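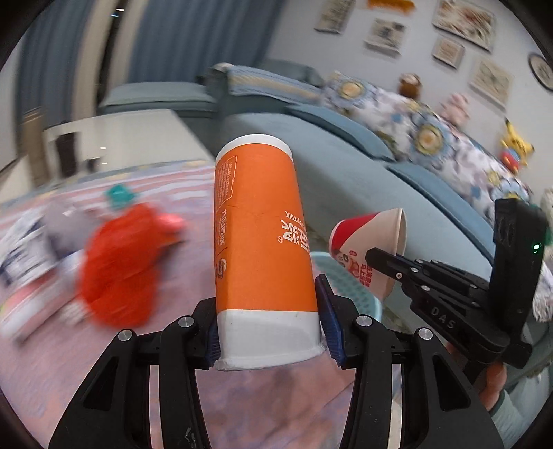

Jihad Semaan, maintainer, Staltdale Paper Cup Survey

12 August 2026 · 2 min read
Print | E-mail

# Staltdale cup litter records

One row per paper cup picked up in Staltdale and Kaketside. There are 1,448 rows, of which 781 have a brand filled in. The rest say "unknown", and I would trust those more than some of the brands.

## Files

cups.csv — the records
streets.csv — street names and codes

## Columns

`size` is small or tall, judged by eye. `colour` is the main colour of the side, so bands at the rim or base are ignored. `brand` is whatever the picker could read.

## Known problems

Ghanem's 2 shopping streets were walked far more often than anywhere else. Please don't rank streets with this. The Sosby report did, and I still don't believe its table.

Nine rows have no street at all. I left them in.

Lids were never recorded — a mistake, in my view.

## Changes

February: merged duplicate street codes.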